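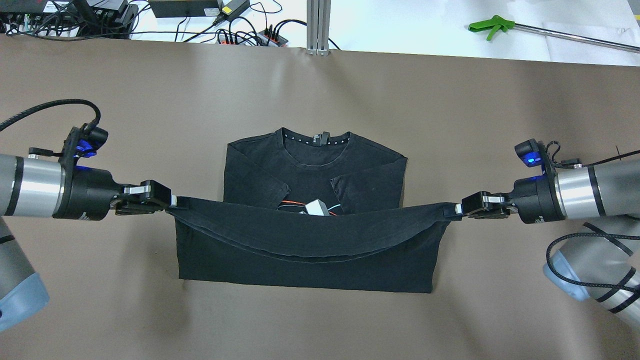

Sunday, shirt folding, black crew neck

Same black tee as before, on the brown paper. Order of folds I want us to keep to: lay it face up with the collar away from you, smooth from the neck down, both sleeves in across the chest, then the hem up toward the collar.

Sleeves are easy. The hem is where it goes crooked. If the two bottom corners aren't level when they come up, the band sags and the seam ends up on a slant. Keep some tension across it and set it down slowly.

Shirt no. 8 from the Matar bag is too stiff for this, so it goes back. No. 9 is soft enough but black on black seams are hard to see late in the day.
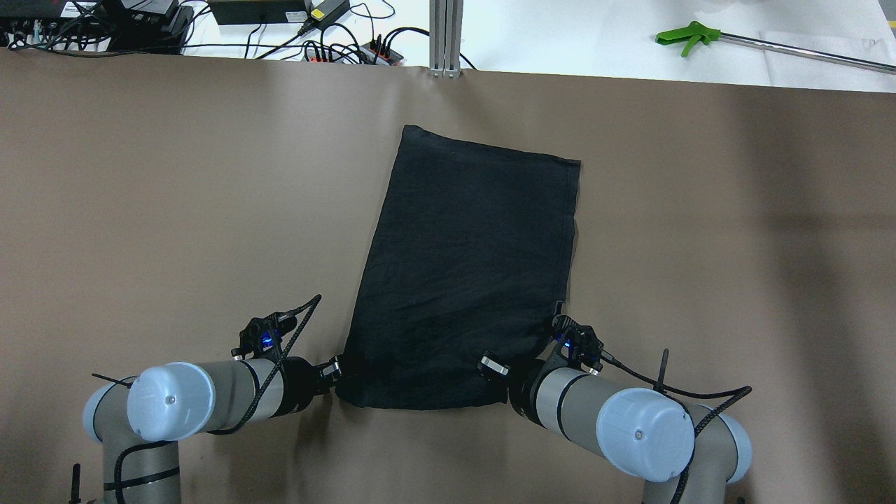
Tyra Lunde would do it the other way, sides in first as a long strip and then thirds, and she says the hem-up fold only works on shirts that have been washed a lot. Fair point. Will try her way on the gray one from Skeldale – that one has longer sleeves.

Paper: creases in it catch the cloth when you slide it. Change the sheet when they get bad, and tape the new one at the ends only.

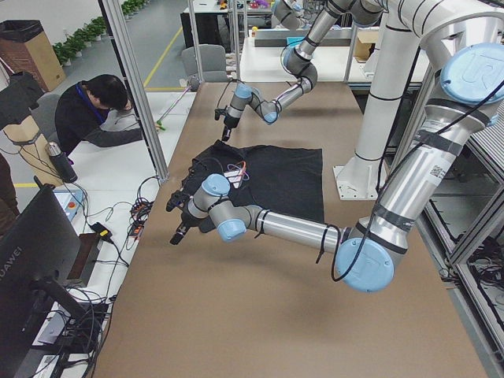 If a corner rumples, open the whole thing and start from flat. Pulling at the one corner just moves the wrinkle to the other side.

To do
– ask Valter for the 2017 folding notes
– lint roller, ours is used up

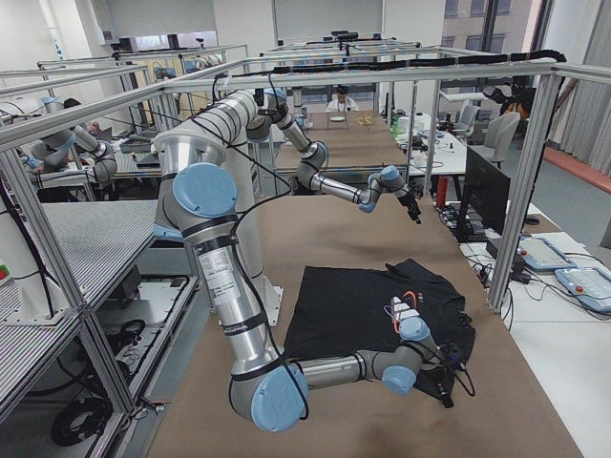

– mark collar position on the paper in pencil
– try thirds on no. 9, same order for the sleeves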